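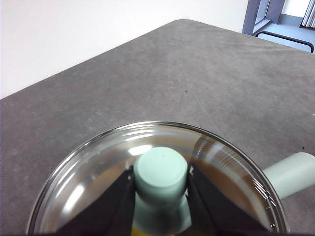

Posted by Owino, who writes and pays for this blog
Apr 7, 2022

I have been trying to work out when breakfast became something you were supposed to be good at. My parents had toast. Sometimes the toast was burnt and they scraped it over the sink. I don't remember either of them having a view on protein.

Last month I signed up for Burnodis, one of those apps that promises to sort out your mornings. You tell it when you get up and what you eat, and it gives you a score out of 1000. Porridge with banana did well. Porridge with golden syrup did badly, and it sent me a message about "choices". I skipped a day and it told me I'd lost my streak, as if I had left a child on a bus.

What bothers me is the claim underneath all this. The app says people who eat within an hour of waking feel better all day. Feel better than whom? I went looking for where that came from and found a page on the Vornus site, which sells cereal bars. Their survey had 1292 people in it and, as far as I can make out, they were all people who already bought cereal bars. There was a graph with no numbers up the side. I like a graph as much as anyone but I do want the numbers.

I'm not saying breakfast is bad for you. I eat it most days. I get hungry and there is bread in the house. But I was told all through school that it was the most important meal of the day, and I've never seen anyone explain how you would measure that. More important than tea? I'd want to see someone try going without both. 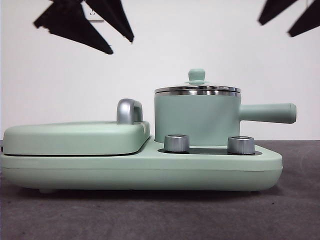

Ititz left a comment under my last post saying that I was missing the point, that some people do much better with a routine, and that a score out of 1000 got them eating in the mornings after years of living on coffee until two in the afternoon. Fair enough. I believe that. I'd only ask whether it was the score or just deciding to do it — and I don't see how you could tell those apart from the inside.

Anyway, I cancelled. It took five screens and a question about my feelings. They offered me 500 free points to stay, which I could not spend on anything. I have kept the banana habit, mostly, and gone back to the syrup at weekends. My last score was still on the phone this morning, greyed out, with a button under it asking if I wanted to pick up where I left off in June.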